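Häufig gestellte Fragen: Maschinen im Haushalt und in der Werkstatt

Können Roboter heute schon Wäsche sortieren und zusammenlegen?
Nur eingeschränkt. In der Versuchsreihe der Arbeitsstelle Trallenska wurden 1217 Greifvorgänge an Textilien ausgewertet. Glatte, einzeln liegende Stücke bereiten wenig Mühe. Zerknüllte Kleidung und volle Behälter bleiben schwierig – die Maschine muss zunächst erkennen, wo ein Teil endet und das nächste beginnt.

Wie lange dauert ein Durchgang?
Für einen Korb mit 15 Teilen sind derzeit zwei Stunden anzusetzen.

Sind Maschinen in der Werkstatt weiter?
Ja, sofern Teile und Ablageorte gleich bleiben. Am Standort Stokeck wird das Einlegen von Blechteilen bereits ohne Eingriff erledigt. Das Aufräumen einer Werkbank gehört nicht dazu.

Ist das System Skemasow für Privathaushalte erhältlich?
Nein. Eine Abgabe an Privatpersonen ist nicht vorgesehen. Anfragen von Einrichtungen werden ab Dezember entgegengenommen.

Wer haftet für beschädigte Kleidungsstücke?
Für Textilien, die der Arbeitsstelle überlassen werden, gilt die Nutzungsordnung. Ein Ersatz ist ausgeschlossen – bitte geben Sie keine Erbstücke ab.

Stand: 21. Oktober 2021

127 Mal geteilt · 2 Kommentare
Kontakt | Impressum | © Arbeitsstelle Trallenska | Nach oben
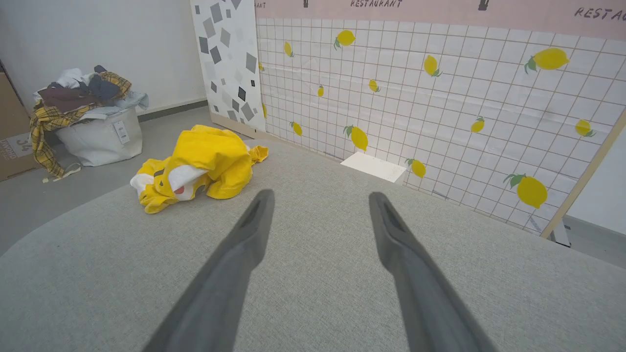 Greiffinger vor einem zerknüllten gelben Stoffteil, dahinter ein überfüllter Wäschebehälter.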